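Durton House Guest Rooms: October progress report to the Grustent Fund

Where we are

What a month! When we last wrote, the upper floor of Durton House was still a row of bare rooms with a smell of paint, and families visiting patients at the hospital across the road were still driving home at night or sleeping in their cars. The first rooms opened on a Saturday, and they have hardly had an empty night between them.

Your grant has gone mostly on the things people touch: mattresses, bedding, door locks that work the first time, and hot water that reaches the end of the hall. The plumbing took the biggest bite. We had planned to patch the old line from the Bañez wing, but once the floor was up it made more sense to replace the whole run.
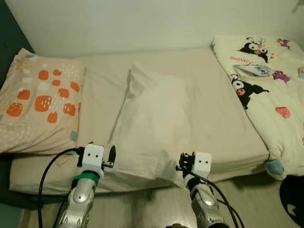 We are so glad we did. Guests at the far end now get a proper shower at seven in the morning, when everybody wants one, and the boiler is no longer running half the night to keep up.

Bookings

Since opening we have given 400 nights of lodging. Most guests stay two or three nights, though one family was with us for nearly the whole month. Social workers on the wards book straight into our calendar now (a huge step up from the phone tag of last spring), and late arrivals can get a key until 11 p.m.

Work finished since the last report

1. Hot water line replaced from the Bañez wing to the end of the hall, inspected and signed off.

2. Night lighting put in on the stairs and in the parking lot. Several guests have mentioned how much easier it is to come back late from the ward.

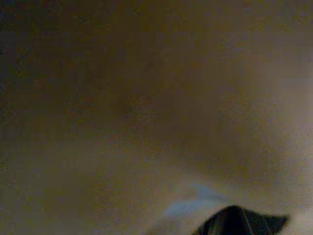 3. Shared kitchen opened, with a labeled shelf for each room and a second refrigerator.

4. Laundry contract signed with Griritz. They pick up twice a week, and we have kept back 200 dollars a month for extra loads.

Money

We are on budget overall, with a little shuffling. The plumbing ran over by about 1000 dollars, and we covered that from the furniture line after a local hotel gave us dressers and lamps when it closed.
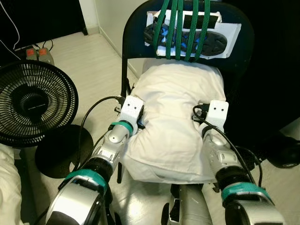 The furniture line still has enough left for window blinds, our next big purchase. The east rooms get the sun very early, and tired people should be able to sleep in! We have two quotes and are waiting on a third.

What guests tell us

We leave a short card in every room and the cards do come back. People love being able to walk to the ward in a few minutes. They also want better Wi-Fi, a quieter ice machine and more hooks in the bathrooms. The hooks are already up, and the ice machine has moved downstairs.

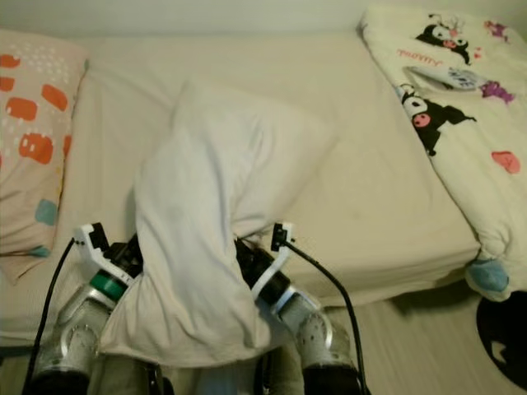

Next steps

By the next report we hope to have all 18 rooms open. The last few need flooring and smoke alarms, and the flooring is on order. We also want to try a shared supper one evening a week, starting small with soup and bread.

One request: could we move 200 dollars from printing to Wi-Fi equipment? The printed leaflets cost less than we expected, and a stronger signal would help every guest on the floor. A yes by email is all we need to place the order.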